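Print this message
E-mail this message to a friend

Re: [games-trade] Arms on the packing bench - what happened to your people? 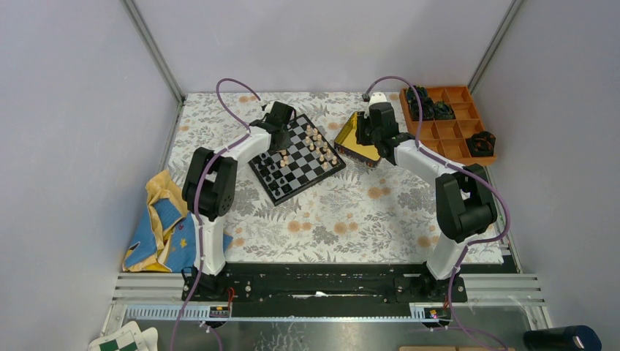
Tibor Dobos wrote on 7/18/18:

> Hi all,
> We're a small shop (9 of us) doing resale and repair of
> board games, mostly schools and clubs. Our landlord's
> nephew wants to sell us a pair of arms for sorting and
> boxing sets. I've seen the brochure. What I'd like to hear
> is what it did to the jobs. Did anyone go? Did anyone
> quit? My packers are asking me and I haven't got an
> answer for them.
> Tibor

Hi Tibor,

Good on your packers for asking, mine didn't and I wish they had. I run the returns and refurb side at Pistell, 14 people on the floor, and we've had a two-arm bench going since last August. The picture up top is our chess station, with the left arm over the board and the right one over the yellow box. I'll give you the long version, sorry, I've got a cup of tea and the phone's quiet.

First your actual question. Nobody was let go. One bloke left in the first couple of months and he told me straight it was the arms. He'd been packing for years, he liked the rhythm of it and having the radio on, and he didn't want to spend his day keeping an eye on something else doing his job. I couldn't argue with him. I still feel a bit crook about how I handled it, to be fair. I announced the thing at smoko the week before it was bolted in and I should've told everyone when we signed.

What changed for the rest is the sort of tired they are. Before, it was wrists and shoulders. We put through 4000 sets in a good year and every one got tipped out, checked, wiped, counted and boxed by hand. The bench took on 2000 of those this past year, all chess, and I'd hoped for a lot more. The wrist complaints have dropped right off. But minding a bench is its own kind of tiring - you're half watching and half doing something else, and by three o'clock people are snappy. We now swap whoever's minding it every couple of hours and that fixed most of it. Don't let anybody sell you on one person looking after it all day.

The setup work is the bit the brochure leaves out. Our rep from Drilau reckoned it'd be a morning per product. For chess it was weeks! Pieces are all different heights, the knights are a pain to grip from any direction, and black pieces on a black square might as well be invisible. Two of my packers ended up doing nearly all of the teaching because they were the ones who knew how a set goes away properly. I had them on packing rates the whole time until one of them (rightly) came and had a word. They've got a higher grade now and it's in the agreement. If you take one thing from this email, sort the pay out before you start.

A few smaller things:

- Draughts and dominoes we gave up on and do by hand. So is anything with cards.
- The flowery tablecloth stays on. The crew like it and the bench had looked a bit like a dentist's.
- Give people the right to stop it without asking. We had a rule at first that you called me, and all it did was make them nervous of the thing.
- Repairs are where the freed-up hours went. We're regluing boxes and matching up odd pieces we used to bin, and that's the work people put their hand up for now. I'd tell your packers about that part.

On money, I won't pretend I've got it worked out. It hasn't paid for itself yet. Kovács across the road looked at ours, did their sums and bought better chairs and a height-adjustable table, and their packers are pretty happy. At nine people I'd be looking hard at the table first.

If you do go ahead, ask for a trial on your own stock and get your packers in the room for it, with you keeping quiet at the back. Mine spotted more problems in an hour than I had in a month of meetings. And ask the nephew who comes out when a cable goes, because ours comes from interstate and we've waited days.

Happy to have you or any of your crew down for a look. They can talk to mine without me hovering. The Plilen people came through in autumn and I think they got more out of the lunch table than they did out of me.

Cheers,
Returns & Refurb, Pistell

Print this message
E-mail this message to a friend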